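Textile bench notebook, October, started 8:40 a.m.

Coffee first, then knits. I'm still working through the folding trial for the Merno storage boxes, and today was the chunky stuff (finally!). Yesterday's fleece throws were easy because they stay wherever you put them. Knits have opinions. I weighed the big one on the Sulex scale before starting and got 1154 grams, so it goes in the heavy group with the Tromlow samples.
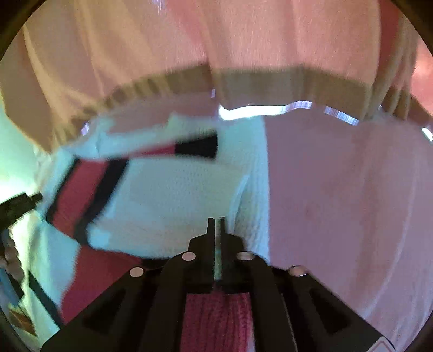
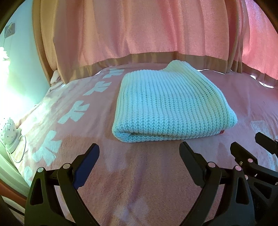 Folding on a bed beats folding on the bench, I'm more and more sure of it. The bench is slick and the bottom layer creeps away from me every time I smooth the top one. Fleece grips. With the mint-green blanket lying on that pink bedspread I can let go and go write something down, and the ribs run from back to front so I have a line to fold against. One back corner does stand up higher than the rest, and I'd like that flatter before it goes in a box – maybe fold the short sides in first next time?

Striped pieces are a separate headache. I keep wanting to line the stripes up, and then the edges don't meet, so for the trial I'm going by edges and ignoring the pattern completely. Write that on the sheet, please, whoever does the next batch, or we'll end up with two methods again.

Box height inside is 175 mm. Chauvin wants 2 knits per box, which I doubt for anything this thick, but I'll try it after lunch with the lid on overnight. Batch number for the labels is 3895. Also we're out of tissue paper.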